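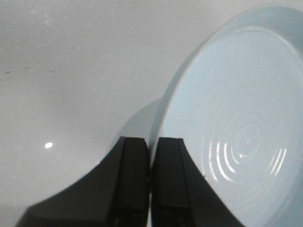
Good practice for table-handling robots starts with the words we use in the procedure. The Rumberg guide used to say "approach the item with care", and no two people ran that the same way. Version two says where the fingers stop, how far they are open and which edge they line up with. With a plate, the line-up point is the rim – fingers upright, side by side, just beside the edge of the blue plate and not over the middle of it. Pause here. Let people look before moving on.

## Where the rules came from

- Drafted at the Satau site, then reviewed by Batista and Clanach.
- We went through 2,324 logged runs. 2,080 had a complete start record. The rest we couldn't use.
- Missing start records were the biggest problem, bigger than dropped items.
- The guide is in-house. It sits under the site risk assessment and doesn't replace it.

## Before a run

- Clear floor around the table. Chairs pushed in or taken away, one or the other, and written down.
- Stop button checked by the person who'll be standing next to it.
- Tabletop wiped. Glossy tops show glare, so note which lights are on.
- Speed limit set to 55 millimetres a second for any move that ends in contact.

Say the speed limit twice. It's the one people ask for afterwards.

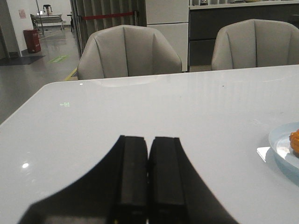 Who is allowed to change the speed limit during a run?

The shift lead, and only after the arm has been stopped and the change has gone in the log. Operators can lower the speed at any time without asking.

## Contact with dishes and trays

- Come down slowly and stop at first touch.
- No sliding across a glazed or polished surface unless the task sheet calls for it.
- If the item moves before the grip closes, open, back off and record it as a miss. Don't chase it.
- Toy food is fine for practice. Label it as toy food in the record. 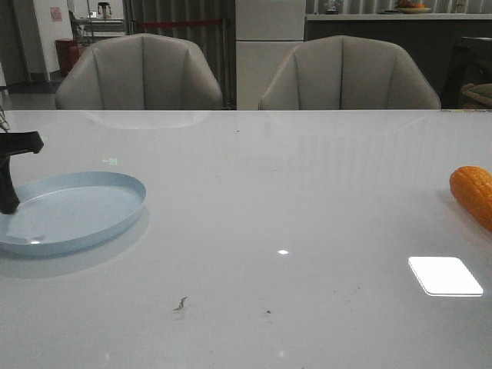 *Gripper touching the inside of the tray, toy corn cob at right.*

## Records

- One line per run: item, start position, result, initials.
- Misses count as results. Clanach left them out until February and had to redo 155 entries.
- Keep the old version of the guide on file – auditors will ask which one was in force.

If time is short, skip the Clanach point and go straight to questions. Printed copies of the guide are at the back, and the Friday group should take the ones with the blue cover.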